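Print this article
E-mail this article

VUKHAM – Izzati Pelupessy has been named the recipient of this year's Stastutia Youth Livestock Scholarship, an award given to a young exhibitor who combines strong work in the show barn with service to the wider sheep-raising community. The announcement was made Oct 16, 2026, during the closing session of the Vukham Junior Sheep Show.

The scholarship carries an award of $3,558, which may be applied to tuition, fees or required course materials at any accredited two-year or four-year institution. It is funded by the Stastutia Foundation with matching support from Khoo Feed and Supply.

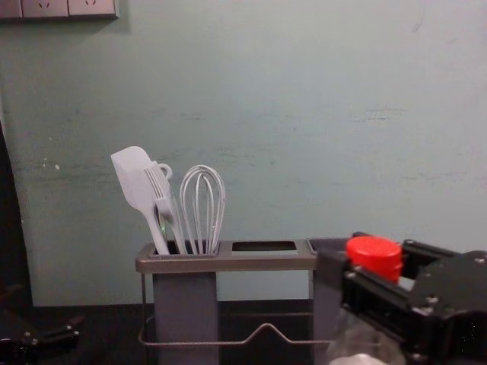 Pelupessy is entering her final year of high school and has shown registered ewes for five years. She began with a single ewe lamb purchased at a local dispersal sale and has since built a small flock of her own, keeping complete lambing, weaning and health records on each animal. Her yearling ewe placed second in its class at this year's show, and she was a member of the winning team in the junior judging contest.

The selection panel also cited her work with younger members. Since March, Pelupessy has led monthly fitting and showmanship clinics for first-year exhibitors, covering halter training, hoof care, washing and the preparation of entry papers.

"I had a great deal of help when I started, and much of it came from members who were only a few years older than I was," Pelupessy said. "The clinics are a way to pass that along. I am grateful to the foundation and to the families who let their children come out and learn."

Applicants for the scholarship submit flock records, a written essay and two letters of reference, and finalists take part in an interview with the panel. The essay topic this year was the role of parasite management in small flocks. Pelupessy wrote on the use of fecal egg counts in deciding which animals to treat, drawing on results from her own pastures.
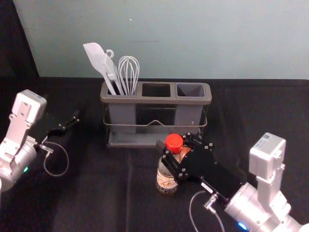
She plans to study animal science with an emphasis on small ruminant nutrition and hopes to work in extension education after graduation.

The Vukham Junior Sheep Show drew 611 entries across the breeding, market and wool divisions, with attendance of around 900 over the course of the event. Exhibitors also competed in public speaking, skillathon and fleece judging. Complete placings will be mailed to club leaders and posted at the show office.

The Ustix Award for herd and flock recordkeeping, normally presented at the same session, will be given at the winter membership meeting instead – the scoring of record books was still under way when the show closed. 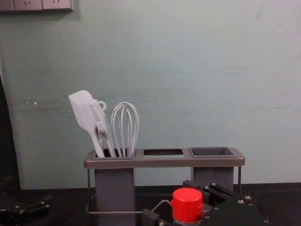
How to apply

Applications for next year's scholarship will open in March. Candidates must be current junior members in good standing, must own at least one registered ewe and must not have received the award before. Forms are available from the show office or from any club leader.

Last updated: Oct 16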